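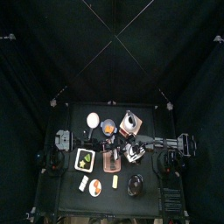
빌랴 키스키넨
3월 15일

이 사이트는 더 나은 이용 환경을 위해 쿠키를 사용합니다. 계속 이용하시면 쿠키 사용에 동의하는 것으로 간주됩니다. [동의] [설정]

여러분 나왔어요!! 행정법원이 레뉠랑스 시의 체류증 갱신 접수 중단 조치에 집행정지 결정을 내렸습니다. 방금 결정문 다 읽고 손이 떨려서 커피도 못 따르는 중 ㅠㅠ 아는 만큼 풀어볼게요. 타래로 갑니다.

처음 보시는 분들을 위해. 시가 지난겨울에 "심사 체계 정비"를 이유로 취업 체류증 갱신 접수를 통째로 닫았어요. 신규가 아니라 갱신이요! 이미 여기서 일하고 세금 내고 애들 학교 보내는 사람들 서류를 안 받은 겁니다.

시가 법원에 낸 자료를 보면 창구에서 돌려보낸 신청이 847건이에요. 저는 많아야 300건쯤일 줄 알았거든요. 숫자 보고 한참 멍했습니다.

소송을 낸 사람은 13명. 대부분 아기아르 지구에 사는 분들이고, 대리인은 코랑탱 고티에 변호사예요. 서면을 정말 잘 썼어요. 군더더기가 없고, 읽다 보면 다음 장이 궁금해지는 서면이 세상에 있더라고요.

핵심 쟁점은 딱 하나. 시가 접수 자체를 거부할 권한이 있느냐. 법원은 심사 결과 불허할 수는 있어도 신청서를 받지 않을 근거는 찾기 어렵다고 봤어요. 그리고 접수증이 없으면 그 사이에 일자리를 잃을 수 있으니 회복하기 어려운 손해라고 인정했고요. 이 부분 두 번 읽었어요.

중요!! 이건 본안 판결이 아니에요. 임시로 멈춘 겁니다. 체류증이 나온다는 뜻도 아니고, 창구가 다시 서류를 받아야 한다는 뜻이에요. 본안 첫 기일은 6월로 잡혔습니다. 단톡방에 "다 이겼다"고 도는 글 있던데 그건 조금만 참아주세요 (저도 그렇게 외치고 싶지만요).

그래서 효력이 누구한테 미치냐는 질문이 벌써 엄청 오는데, 결정문은 원고만으로 한정하지 않았어요. 중단 조치 자체의 효력을 정지한 거라 같은 이유로 반려된 분들도 다시 접수할 수 있다고 적혀 있습니다. 와, 저는 여기서 소리 질렀어요.

반려됐던 분들이 챙기실 것: 반려 통지서(문자로 받은 것도 캡처), 기존 체류증 사본, 고용 확인서. 통지서를 못 받은 분은 방문 날짜를 기억나는 대로 적어 가세요. 접수하면 꼭 접수증 받으시고요!

시 쪽 반응. 막상스 졸리 대변인이 "결정을 검토한 뒤 항고 여부를 정하겠다"고 했어요. 딱 한 줄. 항고하더라도 그 사이 결정의 효력은 유지된다고 고티에 변호사가 확인해 줬습니다.

아, 이름 때문에 헷갈리는 분 계셔서. 원고 쪽 통역 도와주시는 플로리앙 졸리 씨는 대변인이랑 아무 관계 없어요. 성만 같습니다. 본인한테 자꾸 항의 메일이 온대요, 그러지 말아주세요 ㅠ

원고 중 한 분인 바스티앵 텍시에 씨랑 아까 통화했어요. 자벨로 쪽 제빵소에서 일하시는데 접수증이 없어서 근무 시간이 절반으로 줄었거든요. 첫마디가 "내일 몇 시에 열어요?"였어요. 창구는 오전 접수만 하니까 일찍 가시라고 했습니다.

플렐로 상담소도 무료 서류 점검 시간을 늘린대요. 상담원이 4명이라 대기가 있을 수 있고, 예약 없이 가도 되지만 통역이 필요하면 미리 전화하시는 게 좋아요. 이렇게 빨리 움직여 주다니 진짜 최고 아닌가요.

결정문에서 제일 좋았던 대목을 제 식으로 옮기면 이래요. "행정청의 업무가 밀렸다는 사정은 신청인이 신청할 기회를 잃어야 할 이유가 되지 못한다." 프린트해서 냉장고에 붙였습니다.

질문은 답글로 주세요. 개인 사건의 구체적인 내용은 공개 답글에 쓰지 마시고 꼭 상담소나 변호사에게요. 저는 기록하는 사람이지 법률 대리인이 아니라서 틀릴 수 있고, 틀린 건 바로 고칠게요.

추가: 온라인 예약 페이지는 아직 "접수 중단" 안내가 그대로 떠 있대요. 시에 문의 넣어뒀고 답 오면 이 타래에 이어 올리겠습니다!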